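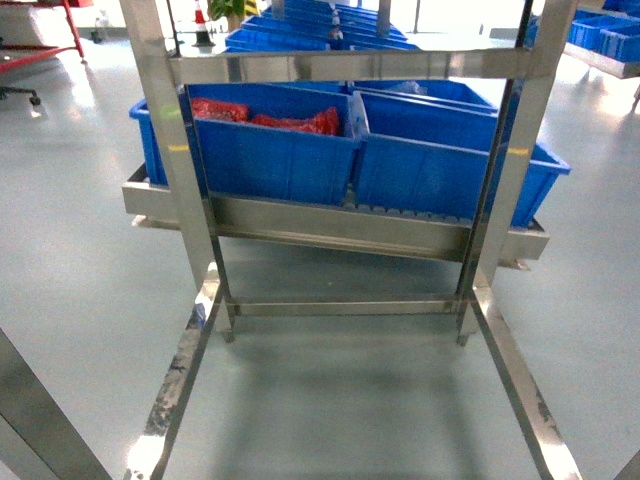

Figure 2. Tilted tray shelf with blue bins, behind the top crossbar.

Search the manual
Enter a keyword or part number

Section 6: Setting Up and Loading the Tilted Bin Shelf

Welcome to the fun part! By now the frame is bolted together and standing on its feet, and all that's left is to make it useful. A tilted shelf is a lovely thing to work at. Everything leans toward you, you can see what's in the front bins without lifting them out, and once you've had one at your packing bench you'll wonder how you managed with flat shelving (we certainly did).

This section covers the Hevuso packing stand with one tray shelf fitted. If you ordered the two-tray version, do all of the steps below for the lower tray first, then repeat them for the upper one.

Before you start

You will need:
- a soft cloth and mild dish soap
- a short level
- the hex key from the parts bag
- your bins, empty
- a pencil and some stick-on labels

Set aside a clear half hour. It goes faster with two people, mostly when you come to lift the tray.

6.1 Wipe down the frame

1. Wipe the posts and both crossbars with warm soapy water, going with the grain of the brushed finish.
2. Move on to the base rails. These take all the knocks from shoes and carts, so expect scuffs and dark smears along the top faces once the stand has been in use. Most smears come up with a second pass. Scuffs are only on the surface and do no harm.
3. Dry everything with a clean part of the cloth.

CAUTION: Do not use steel wool or bleach on stainless steel. Both can leave marks that turn to rust.

6.2 Set the tilt

1. Loosen the tray bolts on both sides by one full turn. Leave them in their holes.
2. With one person on each end, tip the tray until the front lip is lower than the back. Start with a gentle slope. You can always add more later!
3. Lay the level along the front lip, left to right. The tray should slope toward you but never sideways.
4. Tighten the bolts a little at a time, going back and forth between the two ends.
5. Push down on the middle of the tray with your hand. If it moves, go back to step 4.

NOTE: Gerardo Manalastas, who wrote the first version of this guide, likes a steeper slope for light goods in plastic wrap. For glass jars or anything top-heavy, stay shallow.

6.3 Check the rollers

The small rollers along the front lip are my favorite feature of the whole stand. They let you ease a full bin forward with one hand.

1. Spin each roller with a fingertip. It should turn freely and quietly.
2. If one sticks, look for a bit of tape or a scrap of bag caught underneath. Pull it out with tweezers.
3. Put an empty bin on the lip and slide it in and out a few times.

Do not oil the rollers. Oil picks up dust and ends up on your bins.

6.4 Place the bins

1. Put the back row in first, long sides facing you.
2. Add the front row, with each bin up against the raised lip.
3. Keep your deepest bins in front for whatever you reach for most often.
4. Leave a finger's width between neighbors. Ribbed walls catch on each other if they're jammed tight, and then two bins come out when you only wanted one.
5. Straighten any bin that has swung around at an angle, and check that nothing hangs far past the end of the tray.

CAUTION: Keep fingers clear of the gap between a sliding bin and the crossbar.

6.5 Load and label

1. Lay wrapped packages flat on the floor of the bin, larger ones toward the middle.
2. Put small clear bags in a bin of their own. They are very easy to lose under bigger things, and they slip over the rim if the bin is overfull.
3. Fill to below the rim and stop there.
4. Stick a label on the front wall, between ribs if you can find a flat spot. Pencil is great here, as you will change your mind about the layout at least once in the first week!

If you use Stastix labels, part 251 is the size that fits our bins. Press down the corners firmly.

6.6 First-week check

Go over the tray bolts again after a few days of regular use. They settle a little and may need a small turn. Then look at the feet and make sure each one still sits flat on the floor. Ihor Kostiuk in our parts room can send replacement feet or rollers; give him the number stamped on your packing slip.

For cleaning the bins themselves, go to Section 7.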